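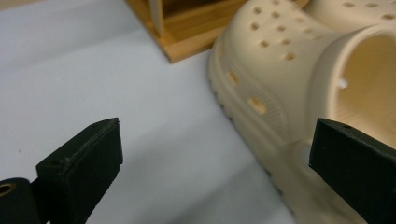 Moulded foam clogs: heel compression, June, second entry

Carrying on from the Sarnville batch. Mark Anthony Ambrosio wants the compression set figures before the Brultance order is confirmed, so the heel work goes first and the upper tear tests wait.

Conditioning
Plugs cut from the heel with the 27 mm punch, skin left on the underside, top face trimmed flat. Kept overnight in the conditioning cabinet. The old punch drags on the skin and leaves a lip, so its plugs were discarded and the set recut with the new one.

Cyclic loading
Small rig, flat platen, 3,000 cycles per plug. First plug stopped at 1,909 when the guard switch opened. Restarted from zero on a fresh plug. The partial result is kept in the folder but should not go in the table.

Thickness read straight after unloading and again after lunch. Most of the recovery is in the first few minutes. The Plulance compound comes back further than the Marquez one but is softer to start with, so a straight comparison of set flatters it. Needs plotting against initial hardness.

Hardness
Taken on the heel and on the toe. Toe reads higher on every clog in the batch. I suspect thicker skin near the gate, but I have not sectioned one yet. Readings close to a ventilation hole are low and scatter badly; keep the indenter well clear of the perforations. Yesterday's toe readings did not record position and will have to be repeated.

Shrinkage
Inside length of sample 174 is short against the last drawing. Checked twice with the sliding gauge. The drawing may be the one from before the mould was polished. Asked Mark for the current revision, no reply by 16:30.

Oven sample is still in. Do not open the door to look at it, the temperature takes ages to settle again.

To do
Section one toe and one heel, measure skin
Repeat toe hardness with positions marked
Look at the guard switch bracket, which is loose on its lower screw
Find out whether Plulance changed the blowing agent between batches
Label the offcuts tray, both compounds are pale and I have already mixed up two plugs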